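2 min read

Craft night is back at Telta Hall, and it's bringing its own tables

14 shares · 3 comments

Good news if, like me, you've had a half-finished quilt sulking in a cupboard all summer. The Thursday craft night at Telta Hall starts up again in August, and I popped in to find out what's changed while the roof was being done.

Quite a bit, as it happens! The old folding tables have gone (no tears from me, I've still got the mark on my thumb) and there are 12 new ones in their place. The group raised £743 towards them with the spring fabric sale, and the rest came from Wetis, the wool shop on the corner, which also threw in a box of odd buttons that I fully intend to get to first.

Blažena Koubek runs the evenings and is taking names now. She had 58 people on the list when I spoke to her, and the hall can only hold 80, so I wouldn't hang about. "Bring whatever you're stuck on," she told me, "and bring a mug." Doors open at half past six, and it's still three pounds on the night, tea included.

The one new rule is about looking after the tables. Anyone using glue, paint or a rotary cutter has to put something down first, and I'm all for it – I ruined my mum's sideboard with a craft knife when I was nine and still hear about it at Christmas. A big dark grey mat over a light wooden top, like the one in the photo, covers most of the table and still leaves a bit of bare wood showing at the edge. I've got an old green one I'll be dragging along with the quilt.

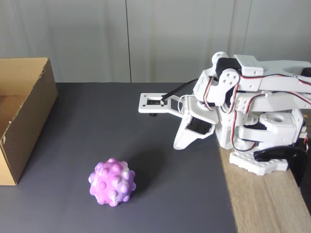
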